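Recording your first batch of demonstrations

By Mieke Dewulf, Flasora workshop notes

You have an arm, a gripper, a pile of small objects and an idea that the arm ought to be able to put the objects somewhere by itself. Between you and that happy state stands the tedious part, in which you show it how, over and over, in a calm and consistent manner, while your tea goes cold. These notes cover the tedious part. Training comes in the next page, and is mostly waiting.

I'm assuming the arm is already bolted down, that it follows your leader arm or controller without lurching, and that your recording script saves joint positions along with at least one camera stream. If any of that is untrue, go back to the Vurilell setup page and come again when it is.

Choose a dull task

Everybody wants to start with folding shirts. Start with cubes. Pick one up, move it to a container, let go, return to rest. It has a clear beginning and a clear end, and when it goes wrong you can see which bit went wrong. Liesbeth Van Leeuwen began with pouring rice at the Tedodbridge open bench and was still finding it in the keyboard in September.

Write the task down as one sentence before you record anything. Ours was "pick up one cube from the plate and drop it in the bucket". One cube. If you are tempted to do two in a single take because you're on a roll, don't. You will end up with a folder in which some examples contain one cube and others contain two, and the model will draw its own conclusions about when to stop.

Lay the table

Put a cloth down. Small wooden cubes on a bare desk skid when a finger nudges them, and a cloth with a bit of texture holds them still. It also gives the camera a plain background in one colour. Smooth it out and tape the corners underneath, as a ruck in the cloth will catch the fingertips sooner or later.

Set the container where the arm can reach the bottom of it with the fingers pointing down. Check this by hand, slowly, before recording. Containers with tall sides look roomy until you try to get two gripper fingers in and out without hooking the rim. If yours has a handle, turn it away from the path of the arm.

Then mark where things go. A pencil dot or a scrap of masking tape under the cloth's edge is enough. You'll knock the container at some point, and you'll want to know where it was.

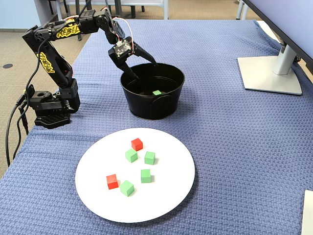 Fingers spread over the bucket, with one green cube in it and the other cubes waiting on the plate.

Run the cables down the side of the arm away from the work, and leave enough slack for the full reach. Do a complete sweep of the workspace and watch the thin wires near the wrist while you do it. They are the ones that snag, and a cable that tugs at the far end of the reach will quietly spoil every example recorded there.

Record the thing

Start each take from the same rest pose. I use a key that sends the arm there, because my own idea of "roughly where it was" drifts over an afternoon.

Press record, wait one breath, then move. Go at a steady pace, slower than feels natural and faster than feels safe. Come down over the cube from above, close, lift clear of the plate's edge, travel, lower, open. Pause briefly with the fingers open before you withdraw. People leave out that pause, and then wonder why their trained arm flings the cube on its way past.

Stop recording when the arm is back at rest. Reset, and go again.

Do 10 takes and then stop and look at them, all of them, at full speed. This is very boring and has saved me more hours than any piece of software. You are looking for your own sleeve in the shot, a camera that has sagged, and takes where you dithered over the cube for several seconds like a person choosing a biscuit. Dithering gets learned. Delete those.

Vary it, but on purpose

A model that has only seen a cube in one spot will go to that spot for ever, cube or no cube. So scatter the cubes afresh between takes. Near edge of the plate, far edge, middle, two close together so the gripper has to choose its angle. Swap the colours about too, unless colour is part of the task.

Leave the camera alone. Leave the exposure alone. If your room has a window, record some takes in the morning and some at four in the afternoon, and let the sun do the variation for you free of charge.

What you shouldn't vary is your method. If half your takes grab the cube by its sides and the other half come in across the corners, you have taught two techniques, and the arm may well attempt the average of them.

What to do with fumbles

You'll drop some. If the cube lands back on the plate and you recover neatly, keep the take. Recoveries are worth having, as the arm is going to fumble as well and it helps to have seen a way out. If the cube ends up on the carpet, bin the take. Move the files to a folder called rejects and don't open it again in a charitable mood.

How many, and what to call them

Our first useful run came after 18 short sessions. The Dierckx group's cube set stands at 3,000 takes, and they are welcome to it. Start small, train, watch where it fails, and record more of that.

Name the files by task, session and take, with the numbers padded so they sort properly. Keep a plain text file next to them saying who was driving, where the camera stood and anything odd. My longest entry reads "gripper squeaking, ignored it". The squeak was a loose screw, and two sessions went into rejects.

Before you pack up, copy everything to a second drive and open one take from the copy. If it plays through to the end, you can go home.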